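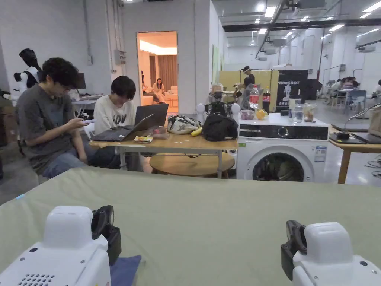

Cloth-covered folding table and front-loading washing machine in the Tukora shared laundry and work room.

Tukora has published the layout of its shared laundry and work room in Fovimville, together with a short guide for users who fold and sort at the main table. The room places a front-loading washing machine, a cloth-covered folding table and a separate desk for laptop work on one floor.

2 min read

The folding table carries a pale green cloth. Under the new guide, garments are laid flat on the cloth, sleeves are brought in first and the body is folded along its length. The table surface is kept for clothing – bags, food and drinks go on the desk behind it.

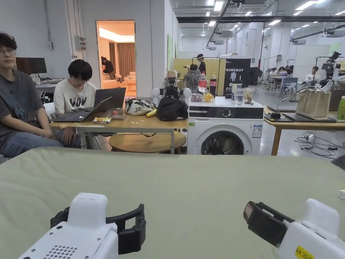 GREVPORT, February 2023 – The guide was prepared at the Tukora office by Şükran Çınar and Cameron Whitelaw. It runs to six pages and covers table height, cloth care, loading of the machine and the order of folding for shirts, trousers and towels. Up to 240 printed copies will be supplied to shared buildings on request.

"A person waiting for a wash needs a seat and a surface within reach of the machine," said Çınar. "We set the desk behind the folding table so that both can be used at once."
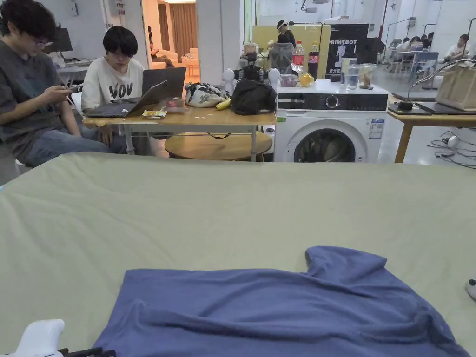 The section on T-shirts recommends smoothing the body from hem to shoulder before the first fold. Long ridges in the fabric should be worked out by hand, and the cloth underneath pulled straight if it has creased.

Requests for printed copies should be sent to Nuala Keogh, quoting reference 2167.

Shares: 6 | Comments: 0

Contact: Tukora Press Desk, Grevport | © Tukora | Back to top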